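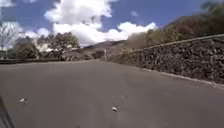
4.2 How the crew's day changed

The Faltmont yard was the first place where we could watch a road crew share its ground with an inspection robot for a whole season, and we learned more from the people than from the logs. Before the Tromarero unit came, two workers walked the access road every morning, looking for loose stone and litter and writing what they found on a paper sheet. The robot now drives the same road and flags anything lying on the pavement. Over the study it made 271 runs and logged 2417 items, most of them small.

The walkers did not lose their hours. They moved to what Esperanza Barrios, the site lead, calls "the fixing half of the job," and we were delighted by how quickly they made it their own! By November they had redrawn the robot's route themselves, adding a slow pass along the foot of the stone wall (our own plan had skipped it).

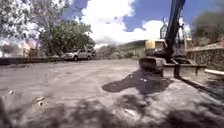 Figure 7. Excavator and pickup truck at the work site.

Working near heavy machines took longer to settle. Operators told us that in the first weeks they kept glancing down to check where the robot was, and two of them asked for it to stay away while they were digging. The crew and the Dutent engineers then agreed on a simple rule: the operator calls the robot in by radio, and it waits until called. After that change, 14 of the crew said in interviews that they felt at ease around it. One operator, who had been firmly against the trial, now asks for a run before moving his machine.

Shadows remain a weak point. Dark patches on pale pavement were sometimes flagged as holes, and each false flag cost someone a walk. We kept a tally of these walks and return to it in Section 5, together with the results from the Valcárcel site, where the crew is smaller and the road has painted lines.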